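Home | Essays | Shop Notes | Reading List | About | Contact

Write the reset rule first

I've been arguing about tables for most of May. Specifically, I've been arguing about what ought to be lying on a table when two robot arms share it, and who gets to say so, and whether it should be written down anywhere. My friends outside the trade have stopped asking how work is going (fair enough!).

Some background. Our group, Arnuvis, keeps a set of practice rules for two-arm bench tasks, simulated ones mostly. Clamps, a mallet, a screwdriver, a board, odd bits of stick and bar. The first version was called Dosance and it ran to 568 lines, and I'll bet that up to five of those lines ever changed what anybody did. It told you how to name a folder in loving detail. On the question of where the clamps should start it said "arranged suitably." Suitably for whom?

So my first opinion, and I'll go to the wall for it: a starting layout is part of the task, and it belongs in the rules with the same weight as the joint limits. If you tell me your two-arm setup finished 200 runs and I don't know how the parts were scattered at the start of each one, you've told me very little. A clamp lying with its handle toward the arm is an easy pick. Turn it the other way and tuck it beside a board and you've got a different job. I want the layout rule on page one, and I want it to say which items may touch, which may overlap, and how close to the edge a thing can sit before you throw the layout out and draw another.

My second opinion is about views, and it's where I lost a few friends. One wide view of the table is lovely for a slide and poor for a review. From out front, a gripper over a tool can look like it's holding it when it's only passing over the top. Get up high on one side and you may see a gap. Get down between the fingers and half the table is gone, but you learn plenty about what the arm has to work with. I think any run that goes into a shared set should be reviewed from all of them, and I think the reviewer should write "can't tell" whenever they can't tell. We had no box for "can't tell" in Dosance. You could tick held or not held, and people are polite, so they ticked something.
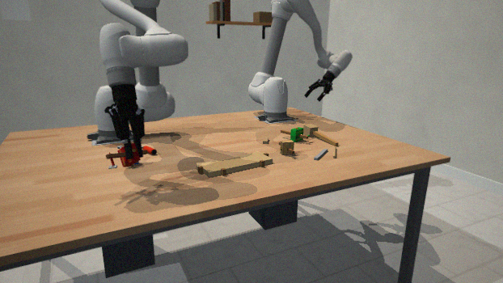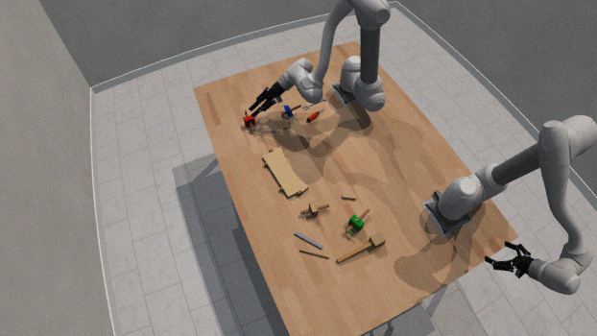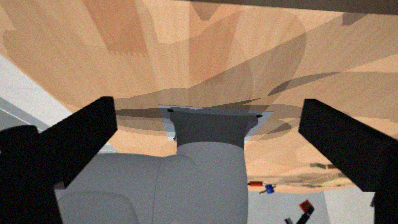
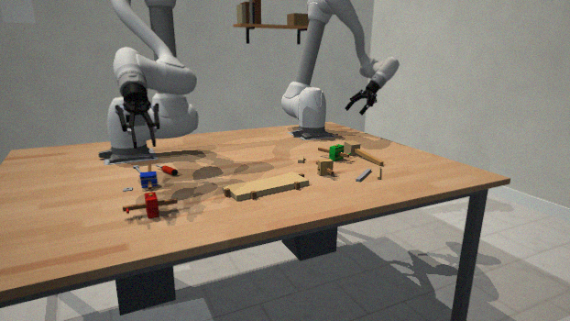

Simulated two-arm bench. The third view looks out between a gripper's open fingers; the other three take in the table and both arms.

Hicham Benmoussa disagrees with me on nearly all of this, and he's a better engineer than I am, so let me give him his turn. His line is that rules written around a simulated bench breed lazy habits. In a simulator you can reset 500 times before lunch and every clamp goes back where you told it to. On a real bench somebody has to walk over and put the mallet back, and they'll put it back a little differently each time, and a good rule should be built for that person. He wants tolerances. I want exact poses. We went round and round on it at the Pritlow meetup until they started stacking the chairs.

I've come partway toward him. Where I've landed is that you write both – the exact pose for the simulator and a plain sentence for the human, something like "mallet at the far right, handle pointing away from the arms, not touching the green clamp." If the sentence and the pose don't agree, the sentence wins and you fix the pose. He thinks that's backwards. Maybe it is, but I've read a lot of pose files and I've never once caught a mistake in one by looking at the numbers.

The part I won't budge on is the idle arm. Most of the rules I've seen are written for the arm doing the work, and the other one gets a single word, "parked." Parked where? Is its gripper open? Could it swing over the board while its partner is reaching for something? An arm hanging out over the far end of the table is still taking up room, and it's still throwing shadows across the parts, and if your picking depends on what a camera sees then shadows matter a whole lot. Give the idle arm its own rule. Say where it waits and how it waits, and say who has the right of way when they both want the middle.

El Ouafi, the little test suite we borrow from, does a version of this already, with a waiting pose for each arm and a line about which one yields. It takes up less than a page. I'd copy it wholesale if they'd let me, and I've asked, and I'm waiting to hear back. In the meantime the new draft has the reset rule at the top, a "can't tell" box, and a blank heading that reads "Idle arm," which Hicham has promised to fill in before I do.

Recent essays
Against the word "suitable"
Who signs off on a near miss?
Notes from the Pritlow meetup
Naming things so your coworkers can find them

Contact | Copyright, all essays the author's own | Back to top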